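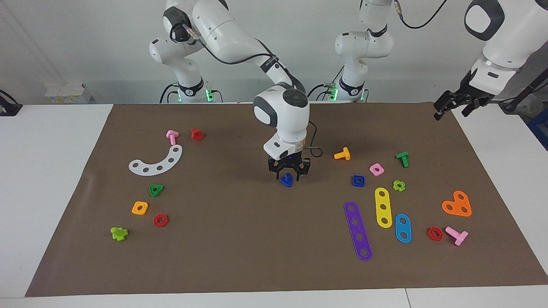
搬家第三个月，终于轮到那堆小零碎了

2024年12月4日

搬家这件事，大件反而好办。沙发、床、洗衣机，有人抬上车，有人抬下车，往墙边一靠就完了。真正要命的是小东西！我们九月搬进Voltadham这套房子，大家具两天就各就各位，书拖了一个礼拜，厨房拖了两个礼拜，然后就剩下客房里那一排纸箱，箱子上面用马克笔写着同一个字：杂。

杂一，杂二，杂三……一直写到杂九。写到后面我连数字都懒得写了，直接画个问号。打包的时候心里还挺得意，觉得自己效率好高，抽屉一拉，整个倒进去，胶带一封，下一个。现在好了，打开箱子的人也是我。

上个周末外面一直下雨，哪儿都去不了，我就泡了一大壶茶，坐在客房地板上开始拆。先拆的杂三（因为它在最上面，没有别的道理）。里面有：一把不知道开哪里的钥匙，又一把不知道开哪里的钥匙，五个窗帘挂钩，半卷医用胶带，一个没有遥控器的遥控器电池盖，酒店的针线包，几颗宜家那种内六角扳手，弯弯的，大大小小，可能每个搬过家的人都能拿它们串一条项链。还有一只手套。一只。

我以前看过好多收纳的文章和视频，人家都讲得特别好，先全部倒出来，再分类，再决定去留，最后找容器。道理我都懂，倒出来这一步我也做得非常熟练，问题出在分类。请问一个酒店针线包算什么？算缝纫用品？可我没有别的缝纫用品。算旅行用品？旅行的时候酒店自己会给。算纪念品？我连是哪家酒店都想不起来了。它就这么捏在我手里，捏了好久，茶都凉了，最后我把它放回了箱子。

所以我后来想了个笨办法，按大类分不动，就按“我会去哪儿找它”来分。比如胶带，我脑子里第一反应是去厨房抽屉找，不管它应不应该在厨房，那就放厨房。卷尺，我第一反应是门口的柜子，那就放门口。电池，书桌。灯泡，洗手间上面那个高柜（别问，从小我妈家就是这么放的）。用这个办法，杂三一个下午就清空了，针线包也有了着落，跟卷尺住一块儿，因为我出门前发现扣子掉了，肯定是站在门口发现的。

说到容器，一定要讲讲我交的学费。刚搬来的时候我兴奋过头，东西还没拆呢，先在网上订了一套Hikness的分格盒，100个小格，透明的，带盖子，看着真的太治愈了。到货那天我把它摆在桌上欣赏了半天。结果呢，格子太小了！绝大多数东西都放不进去。能放进去的只有螺丝、图钉、回形针、纽扣，而我哪有100种这么小的东西。我硬凑，凑到后来有一格里面放了一粒红豆。家里人看见了，什么都没说，走了。

现在这套盒子我用掉了38格，剩下的空着，也没关系。不过如果重来一次，我会先用鞋盒。真的，鞋盒就挺好，盖子剪下来还能当隔板。先在鞋盒里住上一两个月，看看哪些东西真的一直待在一起，再去买正经的盒子也来得及。酸奶杯也好用，洗干净，装橡皮筋刚刚好。

螺丝这一类我多说两句，因为我在这上面花的时间最长，也最有成就感。杂五里面有一个饼干桶，沉得要命，是从上上个家带到上个家，再从上个家带到这里的，里面全是螺丝、膨胀管、垫圈、挂画的小钩子，还有各种装家具剩下的零件。每次装完柜子多出两颗螺丝，我都不敢扔，总觉得哪天柜子会来找我要。一年一年攒下来，就攒成了一桶。每回要用，我都是整个倒在报纸上，趴着找，找到一颗看起来差不多的，拧进去，歪的。

我这次下了决心，铺了一块旧床单，把饼干桶整个倒了出来。先把膨胀管挑走，这个容易，塑料的，一眼就能看见。然后是垫圈。然后螺丝按头分，十字的一堆，一字的一堆，内六角的一堆。再按长短分。分到后面我已经进入了一种很奇妙的状态，脑子里什么都没有，雨声都听不见了，手自己在动。等我抬头，天黑了，腿也麻了，站起来的时候差点又坐回去。

生锈的、滑了丝的、弯的，全部挑出来扔了，扔之前我还犹豫了一下，真的就一下。 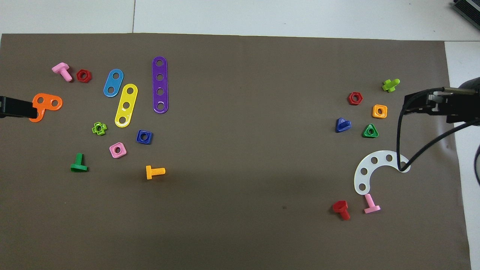

分完螺丝有个小问题，就是我不知道尺寸。长短可以量，粗细我就真不会看了。附近有一家五金店叫De Bruijn，门脸小小的，推门进去一股机油和木屑的味道，我特别喜欢。我装了一小袋样品带过去，柜台上挂着一块铁板，上面有一排螺纹孔，旁边标着尺寸，拿螺丝往里拧一拧就知道了。我就站在那里一颗一颗拧，拧一颗，记一颗，后面有人排队我就让开，等人家买完了再接着拧。店里的人一点儿都没嫌我烦，还送了我一张印着尺寸的小卡片！我回来就贴在盒盖里面了。

顺便买了一把螺丝刀（家里明明有四把），还买了一盒挂画用的钩子（家里明明有一袋）。好吧，这家店以后得少去。

然后是杂六，玩具箱。

我原本以为玩具是最好办的，孩子大了，不玩的送人，还玩的留下，多简单。结果它花的时间比螺丝还长。积木，拼图，小汽车，塑料的螺栓螺母，跳棋的棋子，过家家的半个番茄，全搅在一起，底下还垫着一层说不清是什么的碎屑。更麻烦的是，每拿起来一样都有人在旁边喊：“啊！我找它好久了！”你哪里找过它了，它在箱子里住了三个月，你一次都没有提过。

不过我后来不跟孩子争这个了。我小时候也有这么一个铁盒，里面放着玻璃珠、糖纸、一截粉笔、坏掉的手表表带，大人看来全是垃圾，可是我知道每一样是从哪里来的。后来有一次大扫除，铁盒不见了，我哭了整整一晚上，我妈到现在还拿这件事笑我。所以轮到我自己当妈，我就定了个规矩：每个孩子有一个鞋盒，鞋盒里面的东西，谁也不许问，谁也不许扔，盖子能盖上就行。盖不上了自己挑。

效果比我想的好。盖子压不下去的时候，他们自己会坐在地上商量半天，这个还要不要，那个能不能跟别人换，最后挑出来的东西比我敢扔的还多。有一块贝壳进进出出好几回，最后还是留下了。半个番茄没留下。

剩下的玩具我只分了三类：能拼的，能滚的，软的。分得这么粗，是因为收玩具的人是他们，分太细了他们根本不会收。之前在上个家我搞过一次精细的，每个盒子贴照片，贴标签，积木还按颜色分，漂亮极了，漂亮了一个晚上。第二天早上全部回到地毯上，傍晚我一个人蹲在那里按颜色往回放，越放越生气。按颜色分积木这件事，我劝所有家长三思！小孩子找积木看的是形状，他要的是那个长条，红的蓝的都行，你给他按颜色分好，他还是得一盒一盒翻。

能拼的那一盒最满，我就换了个浅一点的筐。深的筐看着能装，底下的东西永远见不到天日，他们为了找一块，会把整筐扣过来，那声音，楼下邻居应该也很熟悉了。浅筐伸手扒拉两下就看见了，不用倒。这个道理用在厨房抽屉里也一样，我后来把调料也从深抽屉搬到浅抽屉去了，果然找到了三瓶开了封的黑胡椒。

再说说纸。杂七整箱都是纸，说明书、保修卡、收据、孩子的画、水电账单、过期的优惠券。我打开看了一眼就合上了，过了两天才又打开。说明书我全扔了，网上都能查到，只留了锅炉那一本，原因是上面有前房主用铅笔写的字，哪个阀门往哪边拧，写得很清楚，比印刷的部分有用。收据按年份夹起来。孩子的画，唉，孩子的画我扔不下手，我挑了一些喜欢的夹进文件夹，剩下的拍了照。

拍照这里我得说一句，拍之前看看手机还有没有地方。我拍着拍着手机就提示空间不够，一看相册，3518张照片，其中一大半是什么呢，停车位的柱子，超市货架上的价签，拍糊了的饭，还有一整排一模一样的落日。于是我又坐在那堆纸中间开始删照片，删到半夜。整理这个事就是这样，你以为你在收箱子，收着收着就收到别的地方去了。

我还在Notura的本子上写了一张清单，什么东西在哪个柜子，大概写了四页。家里人笑我，说谁会翻本子找剪刀。可是上礼拜要用打气筒，就是翻本子找到的！（在楼梯下面，跟野餐垫一起。）我也试过用手机记，记完就再也没打开过，还是纸的好，往冰箱旁边一挂，谁路过都能看一眼，谁挪了东西就自己划掉改一下。现在上面已经有三种笔迹了，还有一处画了个箭头，指着一个鬼脸，我不知道那是什么意思。

有朋友留言问我有没有什么原则，比如一年没用就扔之类的。我试过，不太行。打气筒我就一年没用过，蛋糕模具也是一年才用一回，真扔了，到日子还得再买。我现在的办法是看它占不占地方，占地方又没用过的，拎出来放门口，放一个礼拜，每天进出都看见它，看到烦了，自然就送走了。有些东西放到第三天我又默默拿回去了，那也行，说明还是想要的。

送走的东西我一般是拍个照发到街区的群里，写上免费自取，多半当天晚上就有人来按门铃。窗帘挂钩有人要，多出来的内六角扳手居然也有人要，说是装婴儿床弄丢了一把。那两把钥匙我倒是不知道该怎么办，开不了家里任何一把锁，我挨个试过了，连自行车锁和行李箱都试了。现在它们躺在分格盒的最后一格，先躺着吧。

还剩杂八、杂九，和那个问号。杂八我摇了一下，里面哗啦哗啦响，我怀疑是餐具，因为我们家的小勺子从九月开始就一直不够用，早上吃酸奶要抢。杂九很轻，轻得可疑。问号那箱我还没敢碰，胶带封了三层，也不知道我当时在防什么。

这个周末天气预报说放晴，所以应该不会拆了，想去河边走走。等下一场雨再说吧，拆完了我再来写。要是你家也有一桶分不清的螺丝，床单铺大一点，膝盖底下垫个枕头，我现在右边膝盖还青着呢。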